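Jarneck
Home | Products | Planning | Perception | Downloads | Support | Contact
Search this site Enter keyword Go
Print this page | E-mail this page

Jarneck Nudge 2 – push planning for arms that don't need to grab everything 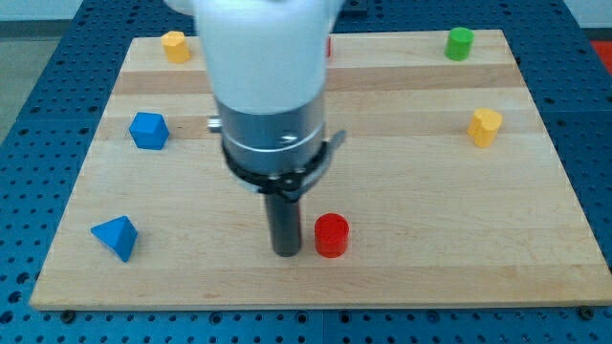
Nudge 2 at work: rod tool beside the red cylinder, with other blocks on the board.

Most motion planners treat contact as an accident to be avoided. Nudge treats it as the job. You give it an arm, a stick of some kind, and a list of where you'd like things to end up, and it works out which side of each object to lean on, how far to push, and when to back off and come around again.

Version 2 is a rewrite. Customers of version 1 will remember its habit of pushing one block to its goal straight through the goal of another, with great confidence. The new planner keeps the whole board in mind, and will move an obstacle out of the way first if that makes a shorter job of it.

What it does

Nudge 2 runs as a service next to your existing controller. It reads object poses from a perception source, plans a sequence of pushes, and streams tool positions to the arm. After each stroke it looks again and replans. Pushed objects rotate when you don't want them to, and no friction model we have tried has talked them out of it.

Shapes are loaded as flat outlines. Cylinders are easy and cubes are nearly as easy. Triangles pivot. Hearts are a character test, and we keep one in the regression set for the benefit of anyone who thinks the contact solver is finished.

You can write goals as positions, as regions ("anything blue, left side") or as an ordering along a line. Plain text commands are supported through the Lumero add-on, sold separately, which turns a typed sentence into one of the above and asks you when it can't decide.

Perception

The Harkell tracker is included. It wants a fixed camera, a lens calibration and decent light. When the arm blocks its view of an object, the tracker holds the last pose and lets its confidence drop; below your threshold, Nudge lifts the tool and moves aside for a better look. This is slow and you will be tempted to turn it off. The setting is called patience. Please leave it alone for the first week.

If you already have a pose source you like, point Nudge at it and skip Harkell altogether. The message format is in the manual, chapter 11.

Requirements

Arm: any with a streaming Cartesian interface
Tool: rigid rod, rounded end recommended
Planner memory: 2 GB free
Objects in one plan: up to 200 (we admire your table)
Work surface: flat, level, and calibrated at the corners
Not supported: stacked objects, soft objects, anything that rolls and keeps rolling

Tooling

Kiiskinen, our replay viewer, ships with every license. It shows the planned stroke over the measured one, so you can see exactly where the two parted company. Runs can be trimmed, tagged and exported, and there is a side-by-side view for settling arguments between colleagues. The parameter editor now has an undo button – it took us two versions, and we have heard from all of you about it.

Licensing and upgrades

Nudge 2 is licensed per arm. Version 1 licenses bought on or after Jan 1, 2026 upgrade at no charge; older ones upgrade at half price. Saved goals carry over. Saved friction settings do not, and should be measured again with the calibration routine under Tools. A patch for left-handed coordinate frames is due in March. Until then, flip the Y axis in your own code and make a note that you did, in large letters.

Evaluation copies are full versions with a time limit and no watermark. For quotes, or to ask whether your particular object can be pushed, write to Wenche Ljungberg in applications. Send a drawing with dimensions, and say what the surface is made of.

Related: Harkell tracker | Kiiskinen viewer | Lumero add-on | Release notes
Back to top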